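We use cookies to keep you signed in to the course site. Accept | Settings

Lab Methods for Robot Handling
Handout: Comparing grippers on a sorting task
Géza Vörös

The task is sorting used drink containers, bottles in one place and cans in another. Work in pairs and run the same pick list with each finger set. Change the fingers only, never the arm speed or the camera settings.
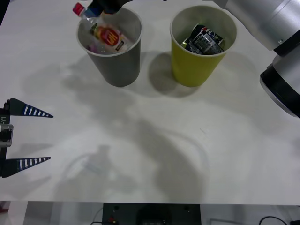

Bottle held over the gray cup, can in the yellow-green cup.

Grip force starts at 30 percent. Raise it only if the bottle slips in two picks in a row, and write down the new value. A can that is already crushed has no good side to grab, so log the angle you came in at.
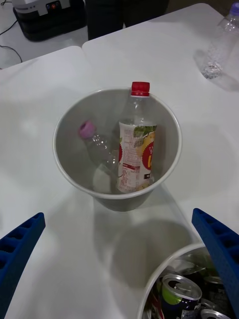

The wrist camera and the fixed camera are scored separately. For each pick, note whether both fingertips are in view before closing. With the Zondent fingers they should be. If they are not, check the mount screws first.
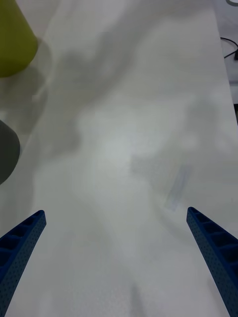

Shadows on a white table can fool the object finder. Save 5 wrist views with the fingers open and nothing between them, and run the finder on those too. Any detection in the gap counts as a false hit.

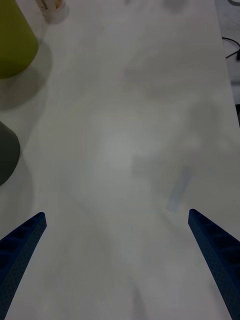 Each finger set gets 64 picks. Enter drops, misses and false hits in the shared sheet under your pair number. Rostislav Kováčik has the spare fingers.

Related items
Vieira controller: setup notes
Wrist camera calibration
Reading force logs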